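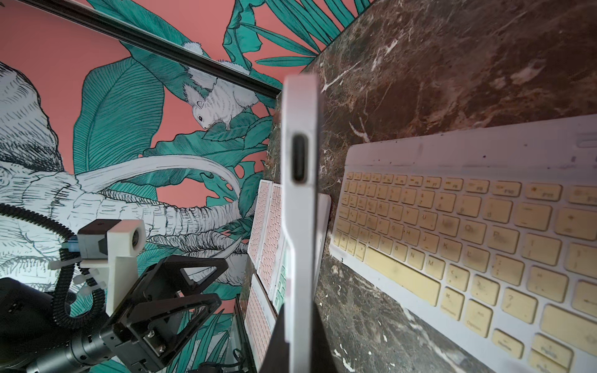
흰 태블릿의 USB-C 포트 쪽. 오른쪽은 키가 누레진 키보드

글쓰기 수다방 > 작업 습관
제목: 초고는 어디에 쓰세요? 손글씨파 / 타자파 의견 구합니다

작성자: 감자전한장
2023-10-08

안녕하세요, 눈팅만 하다가 처음 글 올려요. 12월까지 단편 하나를 끝내야 하는데 초고 단계에서 계속 막혀서요ㅠㅠ 뉴질랜드에 살면서 동네 창작 모임에 나가는데, 같이 하는 Carleen Trevaskis 씨는 무조건 공책에 쓰고 Alby Ngata 씨는 무조건 키보드예요. 둘이 만날 때마다 이걸로 싸웁니다(사이는 좋아요). 저는 중간에 껴서 월초엔 공책, 월말엔 키보드, 이러다가 둘 다 어정쩡해졌어요.

손으로 쓰면 문장은 마음에 드는데 너무 느리고, 나중에 옮겨 칠 생각만 하면 벌써 피곤해요. 키보드로 치면 분량은 쭉쭉 나오는데 다음 날 읽어 보면 반은 헛소리고요. 지금 원고지로 40매쯤 썼는데 주인공이 아직 버스에서 안 내렸어요... 다들 어떻게 하시나요?

댓글 1 / 새벽네시의잉크
손글씨 한 표요. 느린 게 장점이에요. 다음 문장을 손이 못 따라가니까 그동안 머리가 한 번 더 고르거든요. 저는 단편 3편을 다 공책으로 썼고, 옮겨 치면서 퇴고를 같이 합니다. 옮겨 치기 싫은 문단은 독자도 읽기 싫은 문단이더라고요. 그냥 빼세요.

댓글 2 / 모과청
위에 분 말씀 멋있는데 저는 반대예요ㅋㅋ 저는 악필이라 제 글씨를 제가 못 읽어요. 작년에 공책에 "그는 문을 닫았다"라고 써 놓은 걸 "그는 물을 담았다"로 읽고 뒤에 물통 장면까지 넣었습니다. 합평 때 이 사람 왜 갑자기 물을 뜨냐고 다들 물어보시는데 진짜 땀났어요.

초고는 어차피 헛소리가 반인 게 정상이에요. 빨리 쏟아 놓고 고치는 게 낫죠. 버스에서 안 내리면 내린 다음 장면부터 쓰시고요!

댓글 3 / 새벽네시의잉크
@모과청 물통 장면 궁금하네요ㅋㅋ 근데 초고를 아무렇게나 쏟는 버릇이 들면 퇴고에서 두 배로 고생해요. 고칠 게 너무 많으면 고치기가 싫어집니다. 제 주변엔 그렇게 쌓아만 두고 안 끝낸 사람이 더 많았어요.

댓글 4 / 모과청
@새벽네시의잉크 그건 사람 나름이죠. 제 주변엔 첫 문장만 백날 고치다가 안 끝낸 사람이 더 많은데요?

댓글 5 / 감자전한장 (글쓴이)
앗 벌써 댓글이! 두 분 다 맞는 말씀이라 더 헷갈려요ㅋㅋㅋ 저는 첫 문장 고치는 쪽에 가까운 것 같아요. 지금 첫 문장이 6번째 버전이에요. 처음엔 비가 왔고, 그다음엔 안 왔고, 지금은 비가 올 것 같은 상태입니다.
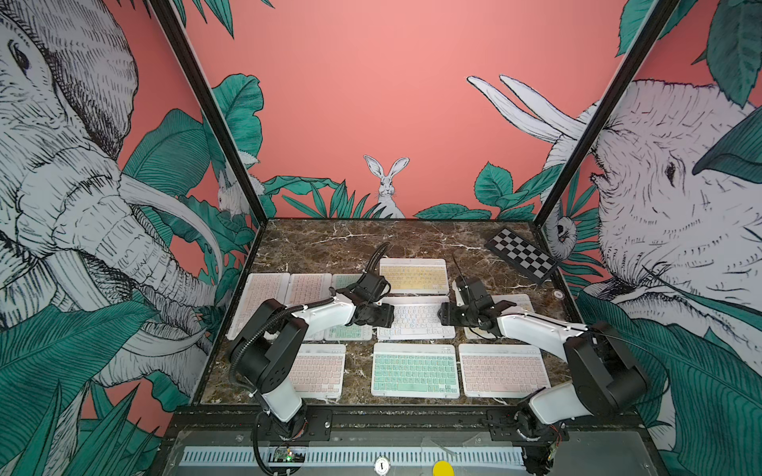 그리고 모임에서 Mereana Rutherford 씨가 해 준 말이 자꾸 생각나요. 첫 문장은 마지막 문장을 쓴 다음에야 쓸 수 있다고요. 그땐 고개만 끄덕였는데 집에 와서 생각하니 좀 무서운 말이더라고요. 그럼 지금까지 고친 건 다 뭐가 되나 싶고... 일단 첫 문장 자리에 "나중에"라고만 써 두고 넘어가 볼까 봐요. 이렇게 해 보신 분 계세요?

댓글 6 / 단팥둘
저요! 저는 비워 두는 정도가 아니라 대괄호로 막 적어 놔요. [여기서 언니랑 싸움, 이유는 모름] 이런 식으로요. 그러고 다음 장면으로 가면 뒤를 쓰다가 싸운 이유가 생각날 때가 많아요. 안 생각나면 안 싸운 걸로 하고요ㅎㅎ

손이냐 키보드냐는 저는 섞어요. 대사는 키보드로 치고(대사는 속도가 있어야 안 죽어요) 묘사는 종이에 씁니다. 한 장면을 통째로 하나로 쓰려니까 막히는 거 아닐까요?

댓글 7 / 새벽네시의잉크
섞는 건 글쓴이님이 이미 해 보고 어정쩡해졌다고 하셨잖아요. 저는 이번 작품만이라도 하나로 정하는 걸 권해요. 날짜로 바꾸면 리듬이 계속 끊겨요.

댓글 8 / 단팥둘
날짜로 나누는 거랑 용도로 나누는 건 다르죠~ 저는 후자 얘기였어요.

댓글 9 / 퇴근후한줄
지나가던 음성 입력파입니다. 산책하면서 휴대폰에 대고 중얼중얼 말해요. 사람 이름은 죄다 틀리게 적히는데 대사만큼은 입으로 뱉어 보는 게 제일 자연스러워요. 단점은 동네에서 좀 유명해진다는 거...

댓글 10 / 모과청
헐 저 이거 해 볼래요. 악필한테 딱이네요. 사투리도 받아 적어 주나요? 제 주인공이 부산 할머니라서요.

댓글 11 / 퇴근후한줄
부산 할머니는 포기하세요. "뭐라카노"가 "머랭 쿠키"로 나옵니다.

댓글 12 / 감자전한장 (글쓴이)
머랭 쿠키에서 소리 내서 웃었어요ㅋㅋㅋ 다들 감사해요! 새벽네시의잉크님 말씀대로 이번 단편은 하나로 가 보려고요. 근데 고른 건 키보드예요, 죄송합니다... 마감이 있으니까 속도가 급하네요. 막히는 데는 단팥둘님처럼 대괄호 쳐 놓고요. 어젯밤에 해 봤더니 주인공이 드디어 버스에서 내렸어요. 어디로 가는지는 [모름]입니다.

댓글 13 / 새벽네시의잉크
죄송하실 것까지야ㅎㅎ 대신 다 쓰면 한 번은 종이로 뽑아서 펜 들고 읽어 보세요. 그것만 약속해 주시면 됩니다.

댓글 14 / 모과청
그건 저도 동의해요. 12월에 후기 꼭 올려 주세요!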